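Home automation board > Manipulation > Can a machine do the folding yet?
Print this thread | E-mail this thread

Posted by gundivura_tom

Splitting this off from the vacuum thread, where it was getting buried. The question was whether any arm with a two-finger gripper can do soft household chores today, without a person stepping in. My position is that picking up cloth is close to solved and everything after the pick is not. Two wrist views for reference, gray padded top in both. 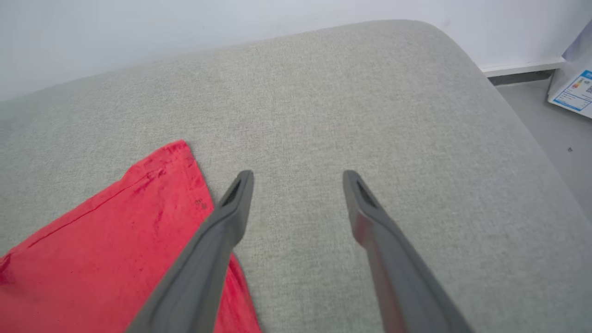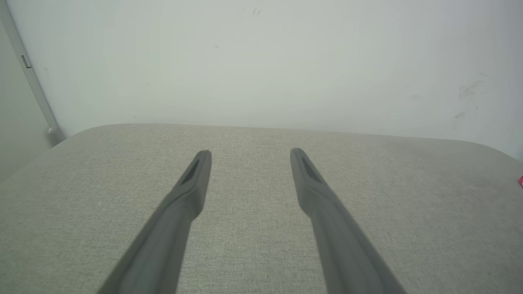
What makes cloth hard

1. No fixed shape. A cup has one pose. A towel has as many as you like, and the planner has to choose a grasp point on each of them.
2. Layers. A red cloth doubled over on gray fabric gives you a nice visible corner. The camera cannot tell you if closing on that corner takes one layer or both.
3. The support is soft. On a hard table you can press down and let the fingertips slide under. On padding the fingertips sink and you may pinch the upholstery along with the cloth.

I would call this a 2-arm job for anything larger than a dishcloth.

Posted by sydorenko_y

Disagree with point 3. Padding helps. If your height estimate is off by a few millimeters on a hard table you either miss or trip the force limit. On a cushion the error is absorbed. We run both at Todar and the soft surface gives fewer aborted grasps. Pinching the upholstery happens, but a tight cover slips back out of the fingers on the lift.

Color matters more than people admit. Red on gray is an easy segmentation problem. Put a gray rag on that same top and the numbers drop. Last November we did 41 picks with a colored cloth and lost 5. Same routine with a gray one, 41 picks, lost 9.

– Yaryna Sydorenko

Posted by gundivura_tom

Were those picks or folds?

Posted by sydorenko_y

Picks only. Folds are worse and I do not have a clean count.

Posted by shopfloor_bragança

Then the answer to the thread title is no. A pick is not a chore. On our line in Bragança we looked at automating the wiping of finished seats, and the vendor showed us a very good pick. Then the cloth bunched up under the gripper on the first pass. A person re-folds the rag to a clean side without thinking. The machine needed a second camera and a separate station to do it. We kept the rag and the person.

Posted by pronulero

That is a process complaint, not a capability limit. Mount a pad on the arm and skip the rag. Dishwashers do not hold a sponge either.

Posted by shopfloor_bragança

A pad does not get into a seam. We tried one.

Posted by gundivura_tom

Both fair. For the home case I will restate it: one cloth, in plain sight, strong contrast, yes. A basket of mixed laundry, no. Wiping flat areas, maybe, if somebody else changes the cloth.

Reader comments (3)

Heloísa Guimarães, Fri 6 January
What is the cycle time? My mother folds a towel in 5 seconds. If the arm takes two minutes I don't care how reliable it is.

todar_fan
Two minutes is fine if I am at work while it runs. Reliability is the one that matters. One dropped towel in front of the door and the vacuum eats it.

k321
Still waiting for the gray-on-gray fold count.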